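Why does my fixed-rate loan still move with central bank decisions?

Posted in: Money and Banking > Interest rates

quillback_73

I run a small workshop in Pullerach and have a business loan from a lender called Zemon. The contract says "fixed for 23 months, then reference rate plus margin". I took that to mean nothing changes until the fixed part ends. Last month I asked for a quote to extend the fixed part early, and the rate offered had gone up compared with the quote they gave me in May, although the central bank had left its policy rate alone at both meetings in between.

So what is the link? If the policy rate has not moved, on what grounds does a bank raise its fixed rate? And is the "reference rate" in the second half of the contract the same thing as the policy rate? The branch told me it was "all down to the markets" and gave me a leaflet.

The outstanding balance is small, so I am asking as much to understand the mechanism as to save money.

Nondumix

The policy rate is an overnight rate. It sets what banks earn or pay on money held for one night with the central bank. Your fixed rate covers a period of months, so the bank prices it from what it expects the overnight rate to be over that whole period, plus a premium for the risk of being wrong. That expectation is traded in the swap market and changes every working day. A central bank can leave its rate where it is and still move the two-year swap by what it says about inflation afterwards.

In practice the quote you were given has three layers:

Swap rate for the matching term. This is the part that moved between your two quotes, most likely.

Funding spread. What Zemon pays above the swap rate to borrow in its own name. Smaller lenders pay more, and it widens when bond investors are nervous.

Margin. Covers credit risk, capital costs and profit. Usually set per customer and reviewed once a year, but a lender can change it for new business whenever it likes.

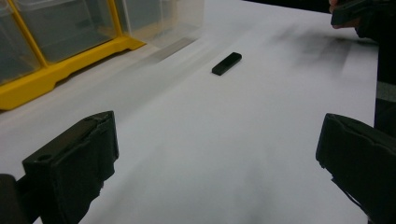
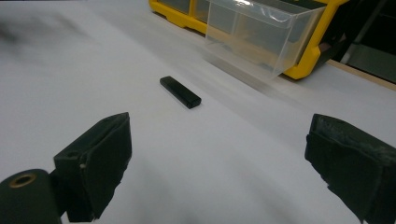

As to the reference rate, read the definitions page of the contract. It is normally a term money market rate (three months is common) and sits near the policy rate without being equal to it. Lenders also differ in how often they reset it. If yours resets quarterly, a cut made the day after a reset reaches you almost three months later. When I check a contract I mark the reset dates on a large sheet of plain white paper, like the one spread over the worktop in the first picture, with the policy meetings written along the same line. The gap between a decision and the payment it affects is then easy to read off. Do the same for any date on which the lender may revise the margin.

Two other things to look for: a floor clause, which stops the reference rate counting as less than zero, and rounding. Some older contracts round up to the next eighth of a point at each reset.

saltmarsh78

Banks put rates up quickly and bring them down slowly, they always have. Mine charged me 700 for breaking a fixed loan early and would not explain the sum. Ask for the fee in writing before you extend anything. I moved to Van Dijk after that and the rate was lower, but I did not compare the terms closely so can't say if it was like for like.

lowerlock

The answer from Nondumix is correct on the layers. One addition on early extension. If you extend before the current fixed part ends, the lender often blends the old rate and the new one, weighted by time left. The blended figure can look high or low against the market depending on what your old rate was, so comparing it with a fresh quote from elsewhere tells you very little. Ask for the unblended rate for the new period on its own.

The break fee mentioned by saltmarsh78 is normally the present value of the interest the bank loses by relending at today's swap rate. When rates have risen since you signed, it should be close to nil apart from an administration charge. If a large fee is quoted after a rise in rates, ask to see the calculation and the swap rate used - they will have both on file.

quillback_73

Thanks. The definitions page says three-month rate, reset quarterly, floor at zero. No mention of rounding. I have asked Zemon for the unblended figure.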